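Pidley > Clothing Reuse Group > Minutes
September - posted by the minutes secretary

Minutes of the folding and sorting meeting, 4:30 p.m.

1. Last month's minutes
Accepted, with one correction. The Ladham shipment was 211 garments. The earlier figure included the bags.

2. Folding trial
The group heard the case for the Gökçe fold on long-sleeved tops. The claim is that it saves shelf space and keeps the collar flat. Two members doubted both points and asked to see a shelf before and after. No such shelf was offered.

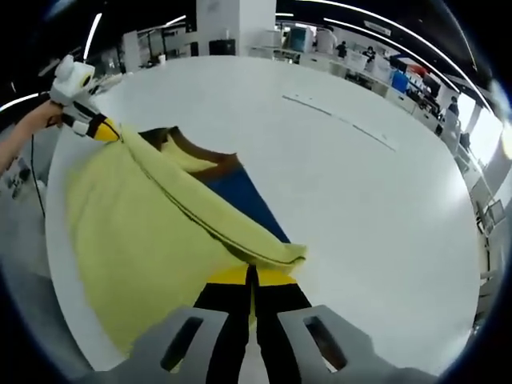 Multicolored top on the round white table, collar band at the fold.

It was noted that one soft top tells us little about the 2735 items in the Isow storeroom - most of them are stiffer. The written guide has 9 steps for a single shirt. A member asked who would follow all of them on a busy afternoon and got no clear reply.

3. Starting position
The guide says to spread the shirt out with both sleeves away from the body. Agreed as sensible, though slow.

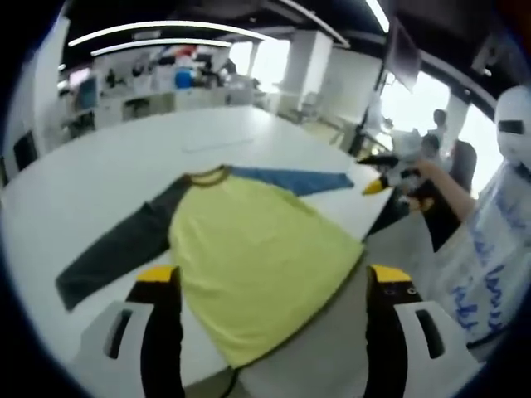 Do the sleeves go in before the hem comes up?
Sleeves first, then the hem. The guide has it the other way around on page 2 and will be corrected.

4. Crumpled items
The guide assumes a shirt arrives more or less flat. Donations arrive in a heap. The meeting wanted the time spent finding the collar and straightening the sleeves included in any figure given for the new fold. Left open. 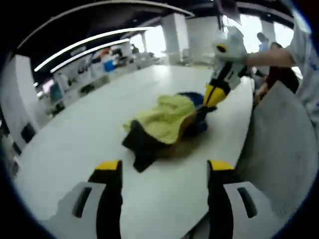
5. Shelving at Ladham
Quote of $74 for dividers not approved. The group wants to see the trial results first - all of them, including the slow ones.

Meeting closed 5:20 p.m.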